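Packing and Unpacking Bread in Paper Carrier Bags

Notes on bags, handles, storage and bench space
Dilani Haque, January 10, 2018

Paper carrier bags are suitable for short-term carrying of bread, rolls and flat pastry. They are less suitable for storage. The notes below cover loading, unloading and reuse. They assume a smooth worktop and a bag with a flat base and twisted or corded handles.

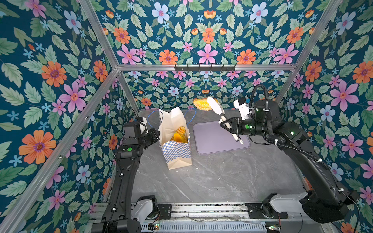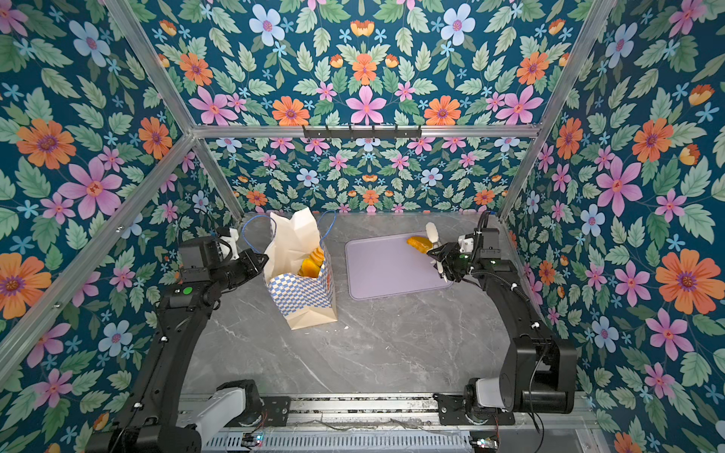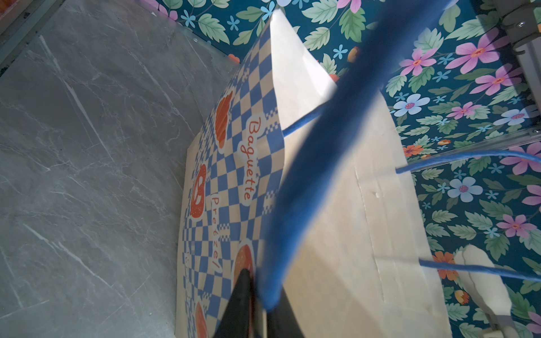

A checked paper bag with blue handles, on a grey marble-look top.

1. Opening the bag

Stand the bag on its base before opening it. Put one hand inside and press the base flat from within, working out to the corners. A base that has not been fully squared will lean under load, and the load will then settle to one side.

Fold the top edge outwards by the width of two fingers if the paper is thin. The fold stiffens the opening and keeps it from closing over the hand. Heavier paper does not need the fold and tends to crack along it.

Let both handles fall to the outside. A handle left across the opening catches on crusts, and the usual result is a tear at the glue patch.

2. Loading

Cool all baked goods on a wire rack first. Warm bread gives off moisture, the base softens, and the glued seam is the first part to fail. Allow 20 minutes for rolls. A large loaf takes much longer and should feel cool on the underside before it is packed.

Load in this order: dense loaves flat on the base, rolls and pretzels next, flatbreads upright against one side. Anything glazed, sugared or filled goes in a separate inner bag. Long loaves stand on end in a corner and may project above the rim.

Do not exceed the rating printed on the base, where there is one. The Arnel bags I keep in the workshop kitchen are not rated, so I tested one with bags of flour. The handles began to pull at six bags of 500 g. I now load them to half of that.

3. Lifting and moving

Lift by both handles together. Lifting by one handle twists the rim and puts the whole load on a single glue patch. For anything above a light load, support the base with the other hand.

Do not drag a full bag along the worktop. Stone and stone-effect tops are smooth enough to allow it, but crumbs under the base will score the paper. To turn a bag on the spot, hold it low down by the sides.

4. Unloading

Clear a landing area beside the bag before starting. A cutting mat is adequate for bread that will be sliced straight away. Place the mat on the side of the knife hand, with the bag on the other side.

Take out flat items first, then rolls, then loaves. Hold the front edge of the bag with one hand during removal, particularly towards the end, when the bag has little weight left in it and will move with the item.

Loose crumbs stay in the bag. Empty them over the bin with the bag inverted and tap the base once or twice.

5. Hooks and hanging

A short hook rail above the worktop will take empty bags and cloths. Do not hang loaded bags from small hooks. The hook concentrates the load on a few millimetres of cord, and corded handles fray at that point. The Standeo rail in my own kitchen is fixed at 187 cm from the floor, which keeps hanging bags clear of the work.

6. Reuse

Flatten dry bags along the original creases and store them on edge in a drawer. Discard any bag with grease marks if it is to be used for food again. Bags with a failed handle can line a vegetable box. Remove cord handles before the paper goes for recycling where the local collection asks for it.

I last sorted the drawer in April and kept only bags with both handles sound.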